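Blog › Small Forums › Moderation notes

Why I closed registration on Brivska for three weeks

Friday, March 6, 2026

Many of you wrote to me after I closed new registrations on Brivska, so I will explain it in one place.

Our forum is small. We have 2861 accounts, and on a normal evening you see the same names. In November a thread about a local election was shared on Wullurer, which is a much bigger network, and in two days we received 468 new members. Most were polite. A few came only to post threats against other people, and they knew how to write them so that the word filter did not catch anything.
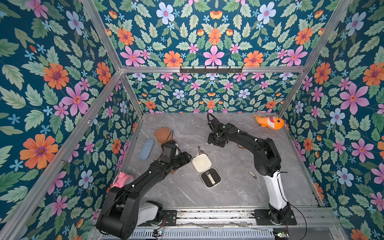
Flowered walls, aluminum corners.

I am not a lawyer and I do not want to be a judge. For years my rule was simple: if it is legal, it stays. I still believe in this for opinions, also ugly ones. But a threat is a different thing, and I was too slow to see it. One member sent me 3 reports in one night and I answered only the next afternoon. I am sorry for that.

I deleted the threats, saved copies for the police, and banned the accounts. Then I read 912 old posts from the same thread. It was not pleasant work. I found that I had removed some angry posts which were only angry, and I put them back with a note.

The hosting company, Indari, asked me for a written policy. I think this was fair – I should have had one from the beginning. You can read it now in the pinned topic.

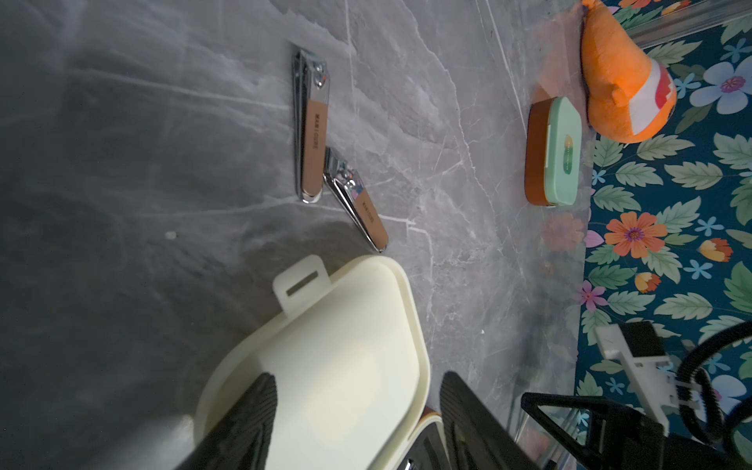 What changes now

Registration is open again. New accounts wait one day before the first post. Reports of threats go also to my phone, so I can see them at night. If I remove your post, you will get the reason by message, and you may answer me.

Comments

marlpit: Good decision, but one day is short. I would make it a week.

quiet_otter: You restored my post from November, thank you. I was angry but I still mean it.

Wijaya: Will the policy be translated too?

Contact | © Brivska | Back to top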